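About Sirnon

Sirnon is a calibration and repair shop for commercial weighing equipment. We service bench scales, floor scales, hanging scales and batching systems used by bakeries, feed mills, seed dealers, metal recyclers and shipping departments. We do not sell new scales. Customers who need one are given a written specification they can take to any dealer.

Olga Alarcón and Lamisi Lamptey started the business after working together in the service department of a packaging plant. The first workshop was a single room with one bench and a borrowed set of test weights. The present building on the Storodham road has a receiving area, a mechanical shop, an electronics room and a separate weighing room.

What we work on

Bench and counter scales are accepted up to 90 kilograms capacity at the front desk. Anything heavier goes through the side door, where there is a hoist. Floor scales and platform scales up to 3000 kilograms are serviced on the customer's site, as moving them disturbs the leveling feet and usually means the work has to be done again after they go back. We do not take on truck scales.

Mechanical scales are still a regular part of the workload. Pivots and bearings are cleaned, measured and reground where there is enough metal left. Where there is not, we make replacements in our own shop. Dial faces are left as they are unless the markings can no longer be read.
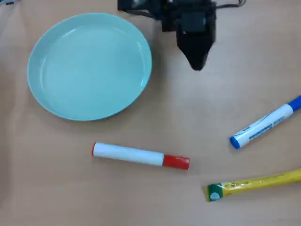
For electronic scales, most faults fall under load cells, junction boxes or power supplies. A load cell that has been overloaded will often return to zero and still read wrong at mid-range, so every cell is tested at several points going up and again coming down. Cells with a damaged seal are replaced as a unit. We keep common sizes in stock and order the rest through Gadine, our parts supplier since the second year.

How calibration is done

The weighing room is held at 20 degrees Celsius. Equipment is left there overnight before any readings are taken. Tests cover repeatability, corner load, linearity and return to zero, in that order. Readings are recorded before adjustment and after adjustment, and both sets appear on the certificate. Some customers need the first set for their own quality records, and it is not available later if it was not written down.

Test weights are sent out for verification on a rotating schedule so that a complete working set is always in the building. Weights that have been dropped are pulled from use until they have been checked.

Staff

Lamisi Lamptey manages field service and scheduling. Olga Alarcón is responsible for the weighing room and signs all certificates. Maricica Ardeleanu runs the mechanical shop. Nhyira Darko handles electronics and indicator programming. Afia Dankwa covers the front desk, quotes and invoices.

Turnaround and drop-off

Standard turnaround for bench scales is 3 working days after the quote is approved. Batching systems are scheduled individually. Drop-off opens Monday at 7:30 a.m. The workshop closes for the last two weeks of December, and on-site work for that period should be booked ahead. Please remove pans, trays and loose cables before packing a scale, and label them if they are sent along.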